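Home Stories Poems Archive Submit

The Lornstead Plum

04/03/2026
By Pokasora

My grandmother left me a plum tree and a warning, and I only listened to one of them.

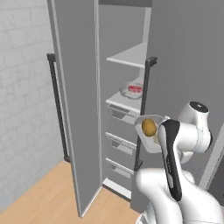 The warning was that the tree must never be picked by one person alone. She had written it on the back of a seed packet, underlined twice, and pinned it inside the shed door in Lornstead where I would see it every time I went for the ladder. I saw it all right. I thought it was lovely! I thought it was exactly the sort of thing she would say – she also believed that you should greet magpies in a low voice and never peel an onion facing the sea.

But oh, the tree. It was a Zistov, a kind you can't buy any more, with small dark fruit that turned almost black by the end of summer, and it stood at the bottom of the garden leaning on its elbow like someone waiting for a bus. In May it flowered so hard that the grass underneath went white. I used to take my breakfast down there in my coat and just sit, with petals dropping in my tea.

The first year I picked it by myself. I got up at dawn, put the ladder against the trunk and filled 16 buckets before it got dark, and I have never been so happy or so sore. I ate plums as I went. They tasted of honey and something smoky, and the stones came away clean. I carried the last bucket up the path singing.

In the morning every bucket was full of rainwater, and it hadn't rained.

I stood there in my slippers for a good while. Then I went down the garden, and there they all were, back on their twigs, the bloom still on them, as if I'd never touched a single one. I laughed so much I had to hold on to the fence. What else could you do?

So I knocked on doors. I'd lived in the lane for a year and knew people only to nod to, and I was shy about it at first. I said, would you like some plums, only you have to come and help. The woman from the corner came with her two boys. The postman came after his round. The retired ferry captain, who I had been told spoke to no one, turned up with his own ladder and a bag of ginger biscuits and talked from noon until supper about an island called Tanguy, where the goats slept on the roofs. By late afternoon there were 37 of us in that narrow garden, passing baskets along in a line and getting juice up to our elbows, and somebody's baby was asleep in the wheelbarrow.

We picked the tree bare. Everyone took some home, and I stayed up until two making jam – more than 200 jars in the end, because people kept bringing me their empties over the wall. I hardly slept. At first light I crept into the kitchen and looked, and it was still jam. Thick, dark, wonderful jam, a bit too runny in the first batch.

I've done it every summer since. The captain does the high branches and won't be told otherwise. The boys from the corner are taller than me now and bring girls who pretend not to like plums.

Last autumn I found a seedling by the shed, 30 inches tall and already leaning. I dug it up and gave it to the postman, who was moving inland and had been quiet about it for weeks. I gave him the seed packet too. He read the back of it, put it in his shirt pocket and asked me what his new neighbours might be like.

I said I had no idea, but he'd better find out before August.

41 shares 12 comments
Previous story Next story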